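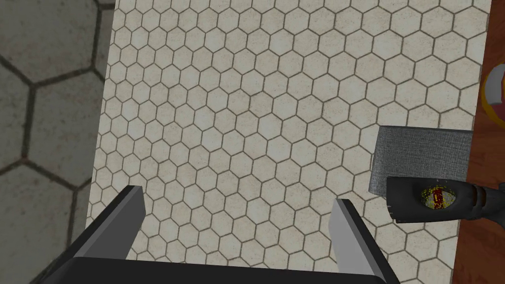 Wrist view in the simulator, fingers open over the white hexagon tiles.

Review: Drimano two-finger gripper model, with the Clokley wrist camera
By Jahangir Saha

I have used the Drimano parallel gripper in simulation since July, and before it I worked with the Distata model for a long time. Both are sold as a package: the real gripper, and a simulation model of the same gripper which you can load before the hardware arrives. This review is only about the simulation side. I paid 269 dollars for the Drimano license. The Distata license costs more, and for me the difference in price was not the main question.

The first thing I noticed is the width of the opening. When the fingers are fully apart, the wrist camera looks straight between them and I can see a big piece of the work surface. With the Distata the fingers are thicker and they stand closer together, so the middle of the view is always a little blocked. For a person this is a small thing. For a policy that learns only from the wrist view, I think it matters a lot.

The Drimano fingers are flat plates with a squared tip. The inner faces are light grey and the base is almost black, and I like this contrast, although on white tiles the pale inner face of the right finger is quite bright. I asked the support if the color can be changed. They answered on Thursday, very politely, that it must be edited by hand in the material file. I did it, and it took me 30 minutes.

Now the test. I ran 753 grasp attempts with each gripper, with the same arm, the same controller (Bright, default gains) and the same list of objects. The Drimano was better with boxes and with everything that has two parallel sides. With round objects it was weaker, the thin fingers let them roll out during the lift. The Distata has a soft pad on the finger and it forgives more. If your objects are mostly fruits or balls, I would not change to Drimano.

A word about the background. Small tiles with thin grout lines are a hard test for any simulated camera. With my old camera model the lines were shimmering when the arm moved, and my depth estimate was jumping together with them. The Clokley model keeps the lines sharp over the whole surface, also in the far part where the pattern becomes smaller. The shadows of the fingers are very faint, and I would like them stronger, as they help to judge the height of the tips.

What I did not like: the manual is short, and the section on contact friction has wrong units in one table. The loading time is also long, more than 5 seconds on my machine for the gripper alone.

I will keep the Drimano for box work and go back to the Distata when the objects are round. The next thing I want to try is the same test with the camera mounted a little higher on the wrist.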